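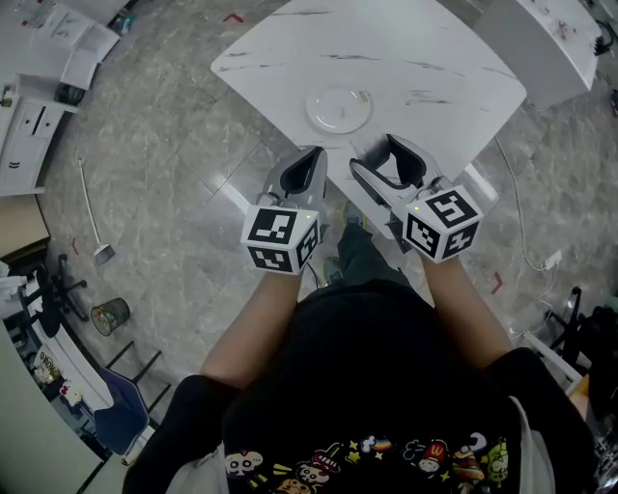

4.2 Reported phishing rates

Figure 3. Workstation at the Bitodville site, with two hand-held grippers over the table.

Vendors often claim that staff training cuts phishing losses sharply. Our data give little support for this. Of the 1123 test messages sent to offices in Bitodville and Plilley, 70 were opened and their links followed. Nine of those clicks came from people who had finished the Jivis course in May. The Venter survey reports a much larger benefit, but it relies on what staff say they would do. We doubt that such answers tell us much about a busy morning. The two offices also filter mail differently, and we could not separate that effect from the training.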